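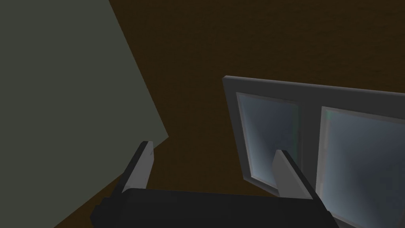 Greifer im Simulator öffnet nach Neustart schief
Usa Hemmin, 14. Jul 2022

Hallo zusammen, wir betreiben eine simulierte Zelle mit Zweifingergreifer und Handkamera, Steuerung über Clomevel. Seit dem letzten Neustart stehen die Finger beim Anfahren der Fensterposition nicht mehr mittig zur Kamera. Offen und geschlossen meldet er korrekt, der Versatz beträgt 3 mm. Muss ich den Greifer neu referenzieren oder liegt es an der Kamera?

Zbigniew Dudek
Hatte ich auch mal. Programm neu laden, dann ging es wieder.

Urszula Jasińska
Neu laden hilft nur, wenn die Werte in der Datei stimmen. Zuerst den Flansch auf 180 Grad drehen und den Greifer wieder ganz öffnen. Wandert der Versatz im Kamerabild mit, ist die Kamera in Ordnung und der Nullpunkt der Finger verstellt. Bleibt er gleich, ebenfalls — die Kamera sitzt ja mit am Flansch. Aussagekräftig ist also nur der Vergleich mit einem festen Punkt in der Zelle. Den TCP darauf setzen, drehen, Abweichung ablesen. Danach Hub auf 50 mm und beide Fingeroffsets auf null, speichern, Simulation neu starten.

Damian Żak
Bei uns hatte Stoltell nach einem Update die Kamerahalterung auf Standard zurückgesetzt. Schau unter »Werkzeug 2« nach, ob deine Werte noch drinstehen.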